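How to Run the Kitchen Table Demo at an Open Day

Give yourself 15 minutes before the doors open. Visitors arrive early and touch things.

1. Lay out the play food and dishes within the arm's reach. Spread them out.
2. Put the ketchup down flat. Standing bottles make for exciting demos of the wrong kind.
3. Open and close the gripper twice, then start the pick routine.
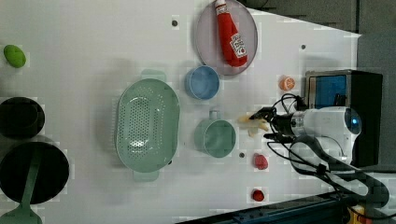
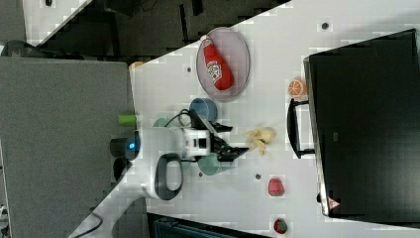 Photos: Leonora Yap / Kerkham open day, July 2023

4. Let guests name the next item. Someone will say "ketchup." Offer them a strawberry.
5. Keep groups to 16. Past that, the back row starts reviewing the snacks.
6. If the arm drops something, say "and again" and restart. Njål Sundqvist has built a fine speaking career on this.

Reset the table between groups and check under it for fruit.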